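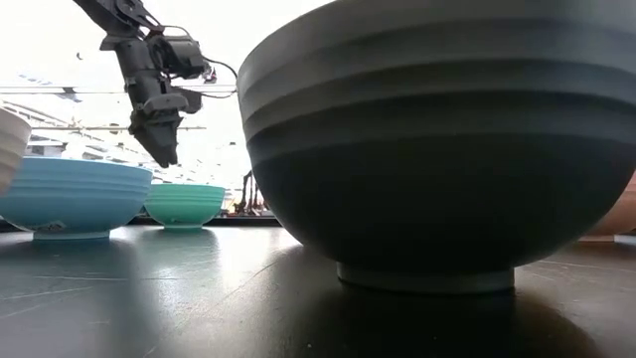 ROTBRIDGE, March

Occlusion-weighted view sampling (OWVS) is a method for training robot manipulation policies from fixed cameras whose line of sight is partly blocked by the objects being handled. It was developed at the Rotbridge laboratory and is most often applied to nesting and stacking tasks with bowls, cups and other round vessels. In such tasks a bowl standing close to the lens can fill much of the view and hide both its own interior and the objects behind it.

Background

Earlier policies trained at Rotbridge treated every camera frame as equally useful. Frames in which a near object covered the target were kept in the training set with full weight, and the policy learned to close the gripper at positions it could not see. Discarding these frames gave poor results as well, as the remaining data held few examples of the arm working close to a large object.

Method

OWVS gives each frame a weight between zero and one. The weight depends on how much of the target rim is visible and on the distance between the fingertips and the nearest rim. Frames with a hidden target are retained at low weight and paired with an earlier frame from the same episode in which the rim was in view. The policy receives both frames, together with the joint positions of the arm.

Rim visibility is estimated by a small segmentation network. Ridged outer walls are a known source of error — the network may read a ridge as a second rim — and reflections on a glossy tabletop can be taken for the lower part of a bowl. Both cases are handled by a fixed penalty on the estimate.

Results

The published training set, known as Cledby, holds 959 episodes recorded with bowls in several colours and sizes. Training runs for 3000 steps. In tests with an unseen arrangement of bowls, the weighted policy completed 22 more nesting attempts than the unweighted baseline over the same series of trials. Most of the remaining failures were caused by contact between the wrist and a neighbouring bowl.

Limitations

The method assumes that the target was visible at some point in the episode. It offers no benefit when a bowl is hidden from the first frame — a second camera is then required. Strong backlight also lowers the quality of the visibility estimate. The Onditwood variant replaces the fixed penalty with a learned one, at the cost of longer training.

Related articles
Cledby (training set)
Onditwood variant
Rautiainen grasp score
Rim detection
Vessel nesting task

Print this article
E-mail this article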